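Home Forums Kitchen Talk Coffee & Tea
2 min read · 7 comments · 4 shares

kwanho_k
Does anyone really store beans in the freezer? I tried it in December and my coffee tasted like old peas!

fenna.l
Same bag, same freezer, no peas here. Was yours sealed? I split mine into small jars and grind straight from frozen.

kwanho_k
Rolled-up bag with a clip... so maybe that's on me.

malathi75
I still say skip it. Buy less, drink it faster, keep it in the cupboard.

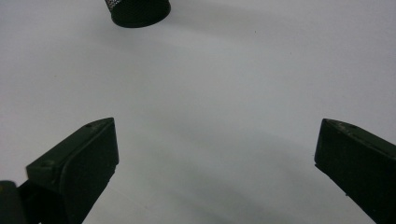 My cupboard beans are good for 28 days, easy, and I'm picky.

fenna.l
28 days?? Mine go flat after two weeks, sorry. We'll have to disagree on that one.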